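Folding with Two Arms: Final Report for the Storkach Project

Our group spent the semester trying to get two small arms to fold a cloth, and we want to write down how the software ended up, partly for the grade and partly for whoever picks up the Storkach repository after us. We started with a planner we were very proud of and finished with a much simpler one, and most of this report is about the road between the two.

What we planned at first

The original idea was to track the whole cloth as a mesh, predict how it would bend, and search for the best fold. We got the mesh tracker running on recorded video by March, and it looked wonderful on a laptop screen. On the real table it took 700 milliseconds per update, and by then the cloth had usually moved on without us. We kept it in the folder called Tratby in case somebody has a faster computer and more patience than we had.

What we use now

The current version only looks for the four corners and the outline of the cloth. A corner detector runs on the overhead view, and a second check runs on the close view from the wrist once a gripper gets near the fabric. The second check turned out to matter a great deal. From overhead, a missed grasp and a good one look nearly the same, so we trained a small classifier on close views to answer one question: is there cloth between the fingers or not? We labeled 189 of those views by hand over two long evenings — more pizza than we budgeted for — and held back a portion for testing.

The coordination part is a state machine with 14 states, which we named Unetti. Each arm asks for a region of the table before it moves, and waits if the other arm already holds that region. It is a little slow, and we will admit it looks overly polite when both arms want the same side of the cloth, but we had far fewer collisions after we put it in.

The arms and the cloth at our table, with a close look at one grasp: 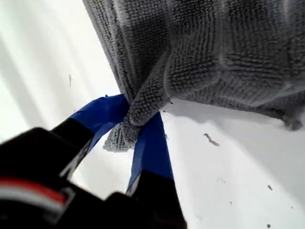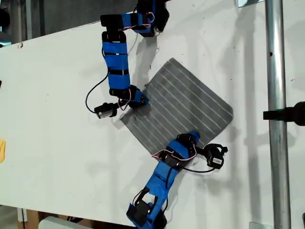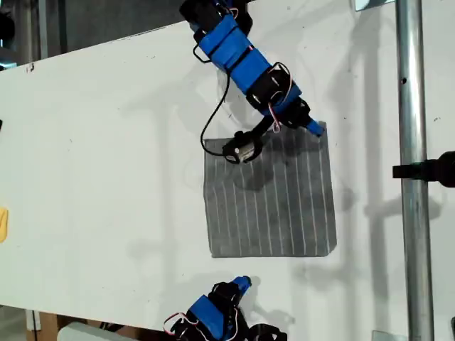
Calibration was the job we underestimated the most. The two arms each have their own idea of where the table is, and when those ideas differ by even a few millimeters the corners come out crooked. We wrote a short script, Olszewski, that touches each arm to the same set of points and solves for the offset between them. Please run it every time the table gets bumped, even if it was only a small bump!

If we had another month, we would make the waiting rule smarter, and we would log the motor currents at 200 Hz so that the grasp check could use them too. The stripes on the cloth also deserve more attention than we gave them. They would be a fine way to measure rotation, and we only thought of it the week before the demo. The half-finished code for that is on a separate branch, with notes at the top of the main file.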